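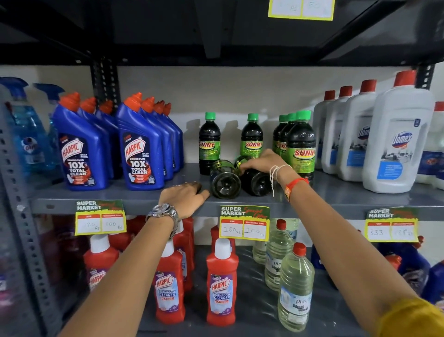 A digger has no muscles. It has no ropes either, and if you look closely at its arm you won't find an engine anywhere along it. What does the lifting is oil, shoved through hoses by a pump, and this trick is called hydraulics (say it "hi-DRAW-licks"). Pumps sound grand, but you have probably worked one with a single finger. The blue glass-cleaner bottles on the shelf have trigger heads, and a trigger like that works a small pump. Squeeze, and liquid gets pushed along a tube and out the front. A digger does much the same thing with oil, only it keeps the oil shut in, and nobody asks it to do the windows.

Why liquid?

Try squashing a balloon full of air. It gives. Air is mostly gaps, so you can cram it into a smaller space if you lean on it. Now imagine a bottle filled right to the top with water, lid on tight. Squeeze as hard as you like and the water refuses to get any smaller. It is very stubborn stuff. If there's a way out, it will take it, often in the direction of your shirt.

Oil is just as stubborn, and engineers are fond of stubbornness when they can put it in a pipe. Push on one end of a pipe full of oil and the push arrives at the other end almost at once. The pipe can go around corners, which a stick can't.

The big trick

Picture two tubes joined at the bottom, with oil in both. One tube is skinny. The other is fat. Each has a plug on top that fits snugly and can slide up and down. The plug is called a piston.

Suppose the top of the fat piston is 200 times as big as the top of the skinny one. Park a small car weighing 2000 pounds on the fat piston. To hold it up, you need to push on the skinny piston with just ten pounds. That's a fairly lazy cat.

This sounds like cheating, and there is a price. To raise the car by one inch, you have to push the skinny piston down 200 inches, which is higher than most living room ceilings. You get more push, but you have to travel farther for it. Machines always send a bill.

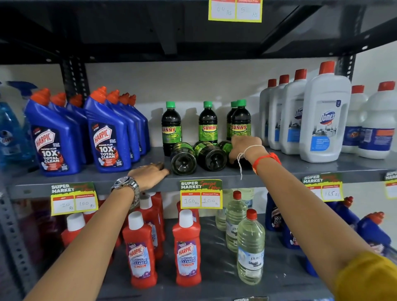
Luckily you don't need a tube that tall. A garage jack gets around the problem by taking lots of small pushes. A little flap called a valve lets fresh oil in when you raise the handle, then closes so the oil can't sneak back out when you press down. Pump the handle for 30 seconds and the car goes up a bit at a time. It isn't exciting to watch, unless it's your car.

So how does the digger bend its arm?

Look for the shiny rods. Each one slides in and out of a thick metal tube called a cylinder, and there's a piston inside. Send oil to one end of the cylinder and the rod slides out. Send oil to the other end and the rod slides back in. One cylinder moves the big part of the arm, another bends the elbow, and another curls the bucket. The driver's levers decide where the oil goes.

Jaruwan Inthanon drives a digger called the Tumen at the Gristereo quarry. We asked her what the hardest part was, expecting something about boulders.

"Going slowly," she said. "Anybody can yank a lever. Try picking up one stone and putting it down again without a bump."

She also told us her seat squeaks. We have passed this on.

What goes wrong?

Leaks, mostly. Every piston has rings around it, called seals, that keep the oil on the proper side. Seals get worn. Dirt gets in and scratches the shiny rod, and then the scratched rod chews up the seal. A digger with tired seals may let its bucket sink toward the ground when it's supposed to be holding still. You should never stand under a raised bucket, even if it looks perfectly calm.

And never poke a finger at a leaking hose on a machine. The oil inside can be under such a strong push that it comes out of a tiny hole hard enough to go through skin. Leave it to a mechanic, who will also not use a finger.

Try it yourself

Ask a grown-up for 2 plastic syringes without needles and a bit of clear tubing that fits the ends. Fill one syringe and the tube with water, push the empty syringe's plunger all the way in, and join everything up. Press one plunger and watch the other slide out. Then do it again with air in the tube and see how squishy it feels. If one syringe is fatter than the other, find out which one wins a pushing contest. Do all this over the sink.

Home Big Machines Small Machines Things That Float Ask Us For Grown-Ups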